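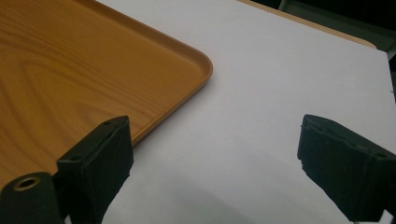 Photo: Zestau workshop notes

Getting the edge finder to stop chasing wood grain

I lost most of an evening to this one, so I'm writing it down! My tray has a printed wood-grain finish, all swirls and loose ovals, and the edge finder in Donix loved every single line of it. It kept telling the planner that the rim was somewhere in the middle of the floor. What I wanted was one clean rim and one rounded corner against the white tabletop.

First, open your Donix settings and turn the blur up to 5. Mine was far too low (my own fault, I'd set it back in October for something else). The softer grain lines should start to drop out of the preview.

Next, switch the split from brightness to colour. An orange-brown tray on a white table is an easy win, and the shadow between the fingers stops counting as an edge as well - that one had me scratching my head for ages.

Then mask out the fingers. They're matte black and one of them overlaps the rim, so draw the mask a bit bigger than you think and let the line fit carry on behind it. I grow mine by 7 pixels.

Last, fit two straight lines and join them with an arc, then send the corner point to the planner. Run it on a few saved stills before you let anything move. If the arc jumps about between stills, go back and nudge the blur up to 6.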